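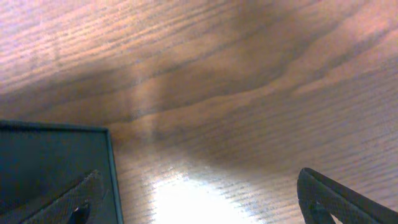 View from the wrist camera of a gripper over a wooden tabletop, with a dark box at lower left.

The Falley open day was a public demonstration of a table-mounted robot arm, held in March at the Falley workshop of the automation firm Skiltunari. It was presented as the first showing of Jondden, the company's control software for picking and sorting small goods. The event drew mixed accounts, and the claims made for it have been disputed.

Background

Skiltunari had described Jondden in its own leaflets as able to handle "any household object" without prior setup. No test results were published before the open day. Junpei Uchida, who led the project, said the demonstration would serve in their place.

Demonstration

Visitors were admitted in groups of 16, beginning at 10 a.m. Each group watched the arm attempt to pick up objects from a table and set them down in a marked area. A screen beside the table showed the feed from the wrist camera. The program listed 4 sessions, but only 3 were run, the last being replaced by a talk. The objects were chosen by staff. Requests from visitors to use their own keys or eyeglasses were turned down on grounds of insurance.

The company later stated that Jondden had completed 300 picks "in development and at Falley." It did not say how many of these took place in front of the public, or how many attempts were made in all.

Reception

The trade newsletter Karakaya carried a short, favorable notice that repeated much of the wording of the company's leaflet. A longer review by Colette Perrin was less kind. She wrote that an operator stood within reach of the controls throughout, and that it was never made clear when he was using them. She also questioned the lighting, arguing that glare on a polished table was a fair test only if the software had not been tuned at that same table.

Cengiz Akgül, a packaging engineer who attended the second session, called the arm "slow but tidy" and said he saw nothing that older systems could not do. Hatice Ağca and Nermin Ağca, who run a parts warehouse and had been invited as possible buyers, asked for a trial on their own shelves. No trial is known to have taken place.

Uchida replied to Perrin in a letter to Karakaya, saying that the operator was present for safety. The letter did not address the lighting or the choice of objects.

See also

Jondden
Skiltunari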